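The Basket Shift

Évan Carré had sorted returns at the Pronville depot for long enough to have opinions about elastic bands, and in July he was asked to stop sorting and start teaching.
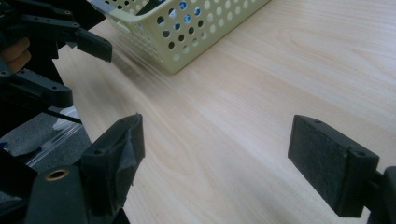 Teaching was the word in the letter. The letter came from Vekine, who had bought the depot from Rolland in the spring and had so far changed the sign, the coffee and the name of the lunch break. It explained that a sorting arm called Astis would be joining the team, that Astis learned by watching, and that Évan's experience made him a natural mentor. What this meant in practice was that he stood at a table with a black plastic gripper in each hand and did his old job much more slowly. A yellow-green basket full of holes sat on the pale wood with something blue inside it, and whatever was in the basket had to come out of the basket, and then, once it had come out, it had to go back in.

"Like this?" he asked on the first morning, squeezing.

"Exactly like that," said the young woman from Vekine. "But like you'd normally do it."

"Normally I'd use my hands."

She wrote this down. She wrote most things down, and he had begun to choose his words with the care of a man dictating his own obituary.

The target was 149 goes a day. He had asked why not 150 and been told it came out of a model. By the middle of the afternoon his thumbs ached in places he hadn't known thumbs went, and he had developed a flick of the left wrist that he was rather proud of. It saved half a second. It also looked, according to Bruno on packing, as if he were trying to get a wasp off a sandwich.

Bruno had taken to calling him Professor. So had the rest of packing, and one of the drivers, and a man who serviced the vending machine and couldn't have known what it was about. The bonus for mentors was 8 euros a day, and this was known too. Évan bought a round of coffees with the first week's money to show there were no hard feelings, and then had to keep on buying them, so that the bonus left the building at more or less the speed it came in.

"You know what you're doing, don't you?" said Bruno over the third or fourth of these coffees.

"Picking things up and putting them down."

"You're digging."

"Digging what?"

Bruno looked at him kindly and took the last biscuit.

He did think about it, on the bus home. He thought about doing it badly. It would be easy enough - a dropped item here, a bit of dithering there, a machine brought up in bad habits. He tried it the next morning, and fumbled nine goes in a row with great artistry. The young woman from Vekine came over beaming. Mistakes were very valuable, she said. They had been worried he was too good. Could he do some more like that, perhaps 100, and recover from each one in a different way?

He went back to doing it properly, out of spite.

Astis arrived in a crate at the end of the month. It was smaller than he had expected, and the crate was much larger, and for a day or two the staff were chiefly interested in the crate. Then it was bolted to a bench near the loading door and switched on, and everyone found a reason to be walking past. Someone set a basket down in front of it. The arm went out, stopped, seemed to consider its position, and reached in.

It picked up a blue thing. It put it on the table. On the way back, for no purpose anybody from Vekine could account for, it gave a small flick to the left.

"Wasp," said Bruno.

The engineers spent two days trying to get rid of the flick. They got it down to a twitch, at which point the arm began missing the basket altogether, so they gave it back. Évan watched this from his table with his tea and did not offer to help, as it wasn't in the letter.

Packing lost two posts in the autumn, one of them to retirement and the other to an argument. Returns lost three, and the people who went were given a card with a picture of a sunrise. Évan stayed. He was now Senior Mentor, at the same pay, with a badge and a chair, and the chair was a good one. The arm did 188 baskets on its best day and rather fewer when the door was open and the sun got in. When it got stuck it stopped with its fingers apart and played three notes, and he walked over and did the thing himself, with his hands.

He missed the noise at the sorting table. He missed being interrupted. In the quiet part of the afternoon he had taken to telling the arm about elastic bands, and how the thick ones always go at the corner first, while it reached and lifted and flicked.

"Is it listening?" asked the young woman from Vekine, stopping on her way to the lifts.

"Better than Bruno did," said Évan, and went to see to the three notes.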